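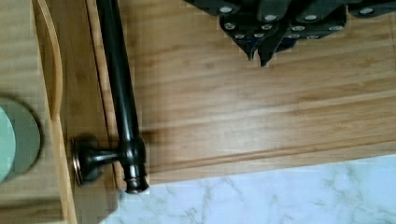
I have been told to oil my bamboo by four different people, and no two of them named the same oil. Before you buy a bottle of anything, it's worth asking what the oil is supposed to do, and whether the piece you plan to rub it on can take it up at all.

Most kitchen bamboo leaves the factory with a clear finish. Drawer boxes and cabinet fronts nearly always have one. Put a drop of water on a hidden corner and go make a cup of tea. If the drop is still standing when you come back, the finish is doing its job and oil will only sit on top and collect dust. If it has gone dark and flat, the surface is open and oil may do some good. That's the whole test, and it costs less than the "bamboo revival kit" I was talked into one October.

## Oils, waxes and other promises

Food-grade mineral oil is dull and cheap, and it works. It never hardens, so you'll be putting it on again. Walnut oil does harden, slowly, but keep it away from anyone with a nut allergy. Olive oil goes sticky and starts to smell. I know your aunt uses it. Mine did too, and her salad bowl smelled like an old crayon box.

Wipe it on thin, leave it overnight, wipe off what's left. People who tell you to put on 8 coats are either very patient or selling oil.

Iida Nurmi, who refinished my hall table, swears by a beeswax blend. I tried it on half a board and left the other half with plain mineral oil. After a winter of bread and onions I couldn't tell which half was which. She says I didn't buff it enough. Maybe.

## Lemon and salt

Every tips page has this one. Salt is a mild scrub and lemon juice helps a bit with fishy smells, so you get a board that smells of lemon for an afternoon. It does not sanitize anything. Hot water, dish soap, a stiff brush and standing the board on its edge to dry will do more. For a stain that bothers you, use 100 grit sandpaper, then something finer, always along the grain. Beet juice fades without any help from you.

## Boards with grooves

A juice groove is useful when you carve a roast and a nuisance the rest of the week, when it mostly catches crumbs. If you chop vegetables far more than you carve, buy a flat one. If you already own a grooved board, check whether the back is plain. On a big bamboo one like mine, with the groove cut all around the edge, I'd want a plain side for onions and save the grooved side for meat. Scrub the groove first, before the flat part, while the water is still hot.

## Drawers that stick

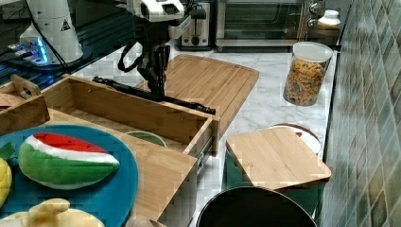
The usual advice for a sticking drawer is candle wax or a bar of soap on the runners, and for old wood-on-wood drawers it's fine. People then go and do the same thing to modern hardware, and that's where I get cross. With a metal slide along the side of a bamboo box, wax just gives the crumbs something to hold on to. Pull the drawer, vacuum the track, wipe it with a dry cloth and try it again before you put anything on it. If it still drags, check the screws. A single screw that has backed out will stop a drawer dead, and no spray will fix it.

If you do need a lubricant, use a dry one and use very little. Kwaku Eshun wrote to me that he'd used cooking spray on his and had a smooth drawer for nearly a week. He was scraping it out with a toothpick after that.

## Liners

I have bought the cork kind, the ribbed rubber kind and the scented paper kind. The rubber left a faint waffle print on the finish that I still haven't got off. The cork shed. Plain shelf paper, cut a little short so it doesn't buckle at the back, has stayed put and goes in the trash when it's dirty.

## Still on my list

- Baking soda in an open dish for drawer smells. I can't detect any difference, but I also can't prove it's useless.
- Rice in the salt shaker. Works in a damp kitchen, pointless in mine.
- Freezing a board to kill germs. Please don't.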